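Filed under: Home + Play / Small Shops
We use cookies to improve your experience. Accept all | Manage settings

1/ ok pretend bakery corner thread. people asked so here goes. typing this fast, pickup is in 27 minutes

2/ background - I run the play shelf at our family drop-in room. used to be a grocery store setup, cans and boxes. kids were over it by January. Pallavi Bansal (does mornings, knows everything) said do a bakery. so. bakery

3/ budget was 54 dollars total. I know. went over a little on bread, no regrets

4/ THE BREAD. get the display kind, the stuff meant for shop windows, not the play kitchen sets. the play sets are all the same flat bun in four colors. display ones have shapes. braids, rings, sugar on top. kids want to fight over specific ones and give them names

5/ downside of display bread - the sugar bits on some of them. wouldn't put these out for under 3s at all. ours live up high untill the toddlers go home. pls check yours, tug on everything

6/ also it's shiny. some folks hate that. Gebhard Rainer, who baked for real for years, looked at it and went "egg wash" very seriously so I consider it approved

7/ shelf liner. I'm a liner person now. pale one with vines and little sprigs, looks like someone's grandma's pantry drawer. cut it a bit long, fold the extra under, do NOT use the sticky kind. I used the sticky kind on the grocery shelf and spent a whole nap time with a butter knife

8/ tray. shallow is the thing. deep basket = all the bread at the bottom and one kid headfirst in it. shallow w/ a little raised rim means they can see what they've got and it doesn't roll off when someone bumps the shelf. which is constant

9/ color matters more than I thought?? tried a white tray first and it just looked like a cafeteria. yellow makes everything look warmer. went and swapped it the same day

10/ how I load it - big long stuff first, on a diagonal. then round stuff fills in behind. small upright ones go where you can see the tops. don't line em up in rows, it looks like a parts bin. Junhao Xie does rows. we have discussed it

11/ prices! we did price tags on index cards, kids wrote them. the twist is 200 dollars. a muffin is 3306 dollars. no change given. Isamu Nishimura's kid is the cashier and runs a tight ship

12/ things I'd skip next time: the paper doilies (ripped day one), the plastic tongs w/ the spring (pinched fingers), the tiny chalkboard. the chalk got on the bread. chalk on fake sugar is forever

13/ cleaning - damp cloth, little dish soap, soft toothbrush in the twists. dry it all the way before it goes back on the liner. don't soak. I soaked one. it's a doorstop now

14/ bakery shelf, one braid at the back, one at the left, long twist up front, sugar ones where the customers can pick
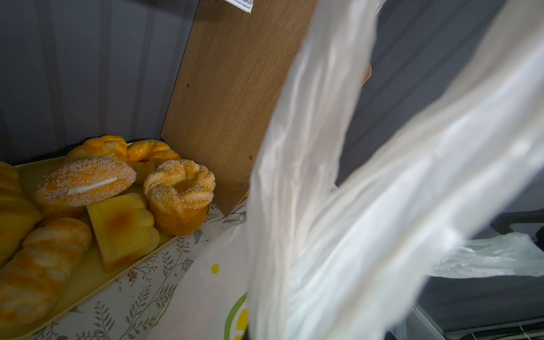

15/ NEXT UP: the counter

16/ want a low counter so there's a front and a back, right now everybody is the baker and there's no line. Tavion Brannigan has an old bench he says I can have if I come get it. need a truck. anyone w/ a truck

17/ also paper bags. plain brown, small. they go thru them so fast but the crinkle is half the fun. we flatten and reuse till they give up

18/ someone asked about aprons - old pillowcases, hole for the head, done. no sewing. edges fray, fine

19/ ok gotta run, they're here. will post the counter when theres a counter. drop your tray setups below, esp if you found bagels that don't look like tires

Join 200 readers who get our Home + Play newsletter. Enter your email to subscribe.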